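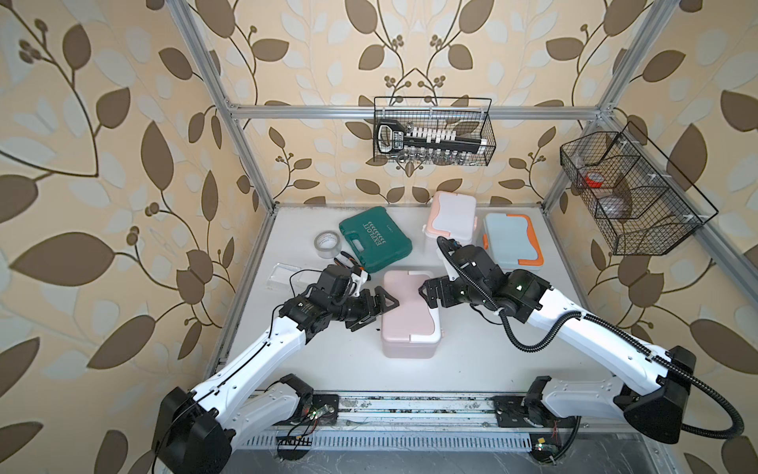 The left arm had started to drift in November. It was a small thing at first. You sent both grippers to the middle of the table and the right one stopped where it should and the left one stopped a hair low. By the time Demyd Bondarchuk drove over from Tradden to look at it, the hair had become the width of a pencil.

He put his coat on the chair and read the log standing up. The left arm had run 2,008 hours. The last person to write anything in the book had written "fine" and not signed it.

"Who did the shoulder last?" he asked.

"Somebody from Wosdale," said Yook. She had the stool by the door and a mug she was not drinking from. "Before my time."

"Did they leave a sheet?"

"They left a roll of tape."

He switched on and waited for the green lights to come up by the two bases. Then he ran both arms to their meeting place, left and right, fingers facing each other with the pink lunch box between them. He bent until his eyes were level with the tabletop. Behind the box the big brown leaves on the wallpaper went up and out of sight, and he found he could use the edge of one of them as a mark. Right fingers on the leaf's edge. Left fingers under it.

"It's low," he said.

"I told them it was low."

"I know. I'm saying it so I've said it."

He sent the arms home, cut the power and held the left one by its upper link while he rocked it. Something gave, very slightly, down near the base. He did it again with his other hand flat on the rail and felt nothing there. So the rail was sound and the base was not.

The sockets were in the wire basket on the top crossbar. He had to stand on his toes for them. Yook watched him try two sizes on the first bolt and put both back.

"There's a green case if you want it," she said.

"I've got what I need."

The third size fitted. The first bolt was tight. The second was tight. The third went round a quarter turn under hardly any weight at all, and he stopped and looked at it for a while with the ratchet still on.

"Is that it?" said Yook.

"That's some of it."

He took the bolt out and wiped it. There was no thread lock on it, old or new. The fourth was the same. He cleaned both holes, put a drop on each bolt and ran them in by hand, then went round all four in a cross, a little at a time. It was slow work and neither of them spoke. Outside, the Ponurden bus went by and the window hummed.

"You'll want to leave that a bit," he said when he had finished. "Forty minutes before I move it."

"Do you want tea, then?"

"Yes. Please."

They drank it in the corridor, where there was a radiator. She told him she had asked for the sheet from Wosdale three times, and had been sent a brochure. He told her his father had mended looms and never once written down what he did, and that after he died there was a loom at Tradden that would only run with a folded bus ticket under one foot. Everyone knew about the ticket. Then the people who knew retired, and a cleaner swept it up.

"What happened to the loom?"

"They sold it."

When the time was up he went back in and powered on. He set the left zero again, joint by joint, starting at the shoulder – he always started at the shoulder, though the manual let you begin anywhere – and saved it under a new name so the old one would still be there. Then he sent both arms to the middle.

He bent down. Right fingers on the edge of the leaf. Left fingers on the edge of the leaf.

He ran it again, and once more with the arms going the long way round. He watched the black cable at the right wrist to see that it didn't catch, though nobody had complained about the right side. It didn't.

"Good?" said Yook.

"For now. Check those bolts at 1,000 hours. All four, even if the first two are tight."

He opened the book and wrote for most of a page. He put down the size of the socket, the two loose bolts and which ones, the thread lock, the old zero and the new one, and the leaf. He signed it. After a moment he passed the pen to Yook, and she signed under him and went to rinse the mugs.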